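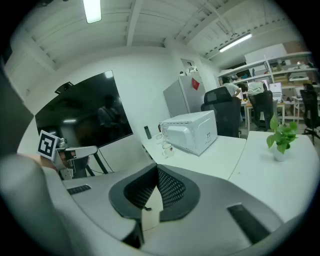 Deferring a year at Durnidham: how it went for me

Abrehet Moges
7/28/20

1/ A few people in the admitted students group asked how I put off my first year of college. I did it last summer, so I'm writing down the steps. This is for Durnidham only. Other schools have their own rules.

2/ You have to accept your place first. I got this backwards. I wrote to admissions asking to defer before I'd paid the deposit, and they told me there was nothing to defer yet.

3/ Then you fill out the deferral form. It's two pages. Page one is your name, ID number and program. Page two asks what you plan to do with the year, and you get 459 words. I don't know where that number came from, but the box stops taking text when you reach it.

4/ I wrote that I'd work at Omo, the garden supply store in my town, and save for housing. I thought it would sound too plain next to people going overseas. They approved it in 17 days.

5/ You can't take classes for credit anywhere else during the year. If you do, they treat you as a transfer and you apply all over again. A girl on my floor chat lost her place that way over one math class. Non-credit classes are fine. I took a bookkeeping one at the library.

6/ Money. The Durnidham grant moved to the new year without me doing anything. The outside scholarship did not. Mine came through Vosow, and they needed a letter from the college plus a letter from me, both by December. I sent mine early and still had to call twice.

7/ Federal aid doesn't carry over either. You fill out the form again for the year you're really starting. If your family's income changed, your number may change too. Mine went down a little -- I had a year of wages by then.

8/ Housing. You keep your place in the class, but you don't keep your room. I had been given a double in Dvořáček and had to go back in the draw with everyone else. I'm in Dvořáček again, one floor up, so it made no difference in the end.

9/ Work was 40 hours a week from spring through fall, and less than that in winter. I paid my parents a small amount for food and put 60 percent of each check in savings. Some months I didn't manage it.

10/ Things I'd do over: ask the scholarship people before asking the college, keep a copy of the form, and do some math every week. I forgot more than I expected and I'm working through an old textbook now.

11/ Was it lonely? In September, yes. Most of my friends left within the same two weeks. It got better once I had regular shifts and knew the people there.

12/ Someone asked if you can defer for a second year. The form says one year only, with an exception for medical reasons or military service. I haven't met anyone who tried.

13/ If your question is about visas, please write to admissions -- I don't know that part and don't want to guess.

Recent from Abrehet Moges
What I packed for move-in and what I'm sending back
Reading a financial aid letter line by line
Asking your manager for a reference
Used textbooks: which editions matter
Opening a bank account at 18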